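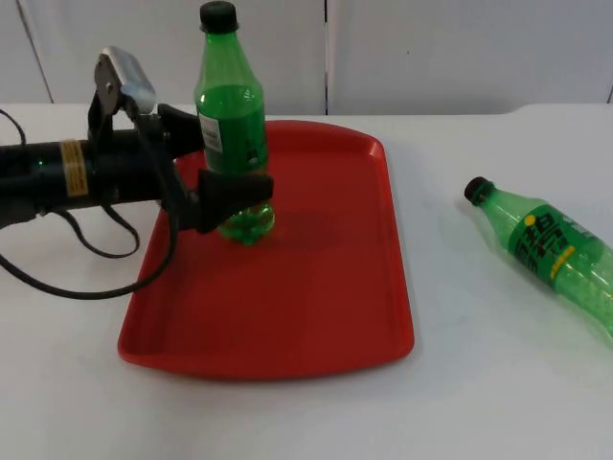

The Nonside bottle trial is a bench test used to compare two-finger grippers on small robot arms. It was drawn up by the engineer Ryota Kobori while he was working at Nonside, a firm that fits used arms for packing work, and it is now used by several other workshops that buy or build gripper fingers. The test calls for one arm, one serving tray and a set of ordinary plastic drinks bottles. In its usual layout the gripper holds a bottle upright over a red tray with a low rim, while a second bottle lies on its side on the bare table next to it. The task is simple to set up and hard to do well, as thin plastic gives way under too much force and slides under too little.

Background

Before the trial was written, Nonside chose its grippers by lifting metal blocks of known weight. Blocks are easy to buy and do not change shape, but they said little about how a gripper would behave with the goods that customers packed. In April Kobori wrote a two-page sheet that replaced the blocks with soft drinks bottles. The first version had only one task, which was to lift a standing bottle and put it down again. Nearly every gripper passed it, and the sheet was soon made longer.

The version in general use is dated 20 Nov 2023. It added the lying bottle, the tray and the rules on cables described below.

Equipment

The arm is fixed at one side of a plain, light-coloured table. Any arm may be used as long as the same one is kept for all the grippers in a comparison. The gripper is joined to the wrist by a metal bracket, and the sheet asks that the bracket be left in place when fingers are changed. Taking it off and putting it back can turn the gripper by a small angle, and this shows up in the results as a lean in the placed bottle.

The tray is of the kind used in canteens. Its rim matters more than its colour. A bottle brought in too low will strike the rim, and one let go too high will rock on the flat part of the tray and may fall. The colour was settled on later, when a camera was added, because the edge of a red tray is easy to pick out against a pale table.

Bottles are used with their caps and labels on. Green bottles are common in the trial but are not required. Clear or see-through plastic is harder for most depth cameras than solid plastic, and workshops that test cameras as well as grippers tend to choose it for that reason. A bottle is thrown out once its side has a lasting dent.

Method

The trial has three parts, done in the same order each time.

In the first part, the standing lift, the bottle starts upright on the table. The arm closes on it, lifts it clear and sets it down on the tray. The bottle must be standing when the fingers open.

In the second part, the lying lift, the bottle starts on its side at a slant to the tray. The arm must pick it up, turn it upright and place it. This is the part in which grippers differ most. Flat fingers tend to push a lying bottle away before they close, and short ones may touch the table.

The third part is the hold. The arm keeps a bottle just above the tray while the wrist is turned slowly one way and then the other. Any slip is measured against a pen mark on the label.

Each part is run 10 times for a quick check. A full trial is 1000 runs, split between the parts as the workshop sees fit, and the split has to be given with the result. The closing force is set before the first run and may not be changed after it.

Scoring

A run is marked as placed, leaning, dropped or crushed. Leaning means that the bottle stayed up but was resting against the rim or a finger. Crushed is used for any dent that stays after the fingers open, even if the bottle was placed well. Results are given as four counts, with no overall score. Kobori left out an overall score on purpose, and workshops that add one of their own are asked to print the counts next to it.

Cables

Loose cables are the most frequent cause of spoiled runs. On many small arms the power and signal cables hang from the forearm in wide loops, and in a low reach they can brush the tray or the next bottle. The sheet does not forbid this, but a run in which a cable moves a bottle is left out and done again. The number of such runs is given in the report. Tying the cables close to the arm reduces the problem, although a tie that is too tight will pull on the wrist when it turns.

Reported comparisons

The longest comparison so far was made by Boateng, a workshop that makes replacement fingers. It covered 2521 runs with two finger shapes, the Olirix and the older Justico. The Olirix pair has one thick, square finger and one flat one. The Justico fingers are alike and narrow, with a rubber pad on each.

There was little between them in the standing lift. In the lying lift the Justico fingers were better at getting under the curve of the bottle, but they also left more dents. The Olirix pair crushed 37 bottles over the whole comparison, most of them early on, before the thick finger was given a softer face. Boateng now sells the Olirix for upright goods and keeps the Justico for mixed bins.

Limits

The trial says nothing about speed, and a slow gripper can do very well in it. Empty bottles behave differently from full ones, and the sheet allows both, so results from different workshops can be compared only if the fill is stated. Labels are a further source of trouble. Paper labels wear through after many grips and begin to slide on the bottle, while film labels stay put but are more slippery from the start.

The trial also depends on the controller. Two arms with the same gripper may close at different rates, and a fast close can knock over an empty bottle before the force limit is reached. A draft section on controllers has been passed around among users of the test but has not been added to the sheet.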